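The Glass Hung by Its Foot
How the after-dinner table is set, cleared and put away

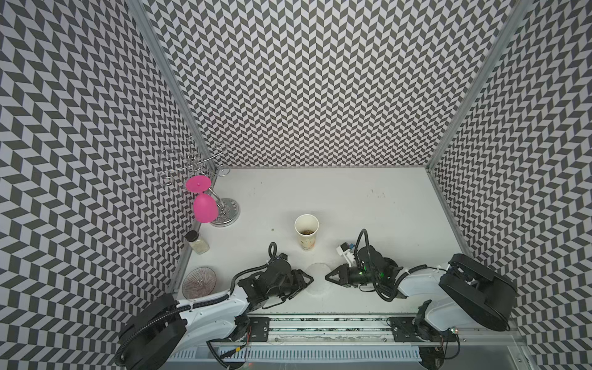

A household's best glassware usually spends most of its life behind a cabinet door. Its everyday pieces have a harder career. They are filled, carried outdoors, rinsed, set on the nearest surface and filled again. The plastic wine glass, the paper cup with the clear lid or disc before it, the spice jar and the small glass dish belong to this second group, and the manner in which they are stored deserves more attention than it commonly receives.

The hanging glass holder is among the older answers to the problem. A stemmed glass is suspended by its foot, bowl downward, so that dust does not settle inside and the rim touches nothing. In the Kemside collection of domestic metalwork, the earliest household inventory to mention a rack for glasses is dated 1776. The entry gives no dimensions and no maker. Later pieces in the collection show the form moving from the tavern wall to the sideboard, and from plain hooks to curled and looping wire.

A freestanding holder must carry its load above a fairly small base. Makers have met this requirement with weight, and the better examples have a base that is noticeably heavier than the arms it supports. The workshop at Vonholm, which produced table metalwork until its closing, is recorded as having finished 800 holders in its last full year. Surviving pieces still stand level when only one arm is in use, a test that many inexpensive holders fail.

Plastic stemware was long regarded as suitable only for the yard and the poolside. That view has softened. A bright pink glass makes no claim to be crystal, and its color is useful at a large gathering, where guests can more easily recognize their own. It weighs very little, however, and will swing on a holder designed for heavier glass. Owners are advised to hang plastic pieces well inside the curl of the wire and to keep the holder out of a draft.

The small vessels of the table raise other questions. Spices intended for coffee and warm drinks should be kept in glass jars with tight lids and filled only in part, so that the contents are used while fresh. The Dalen household guide recommends a jar that can be emptied within one season - a modest quantity for most families. Shallow ribbed dishes, often sold in faint tints of pink or green, serve for sugar, for a spoon or for nothing in particular. They are easily chipped when stacked and are best stored with a paper napkin between them.

The paper cup occupies an uncertain place in this company. It is made to be discarded, yet it appears on home tables as often as the mug, frequently with a printed design of its own. Its contents leave a brown residue within minutes of the last swallow. At Osar, where the dining rooms serve coffee throughout the afternoon, cups are emptied before they are collected and clear lids are gathered separately. A transparent lid left lying on a white table is very easily overlooked, and staff are instructed to pass a hand across the surface before wiping it.

White tabletops reward this kind of care and expose its absence. Specks of ground coffee and spice show at once. A dry cloth should be used first, followed by a damp one, as powder that is wetted too soon will smear. Chrome should be wiped with a soft cloth and dried completely, with particular attention to the places where the wires meet. The full routine for a small table takes about 20 minutes, including the washing of the glasses.

Readers who wish to see the holders at Kemside will find 17 of them on display in the east gallery, arranged by the number of glasses each was made to carry. The cabinets were reorganized in January, and the wire pieces now stand at eye level beside the dishes and jars of the same period.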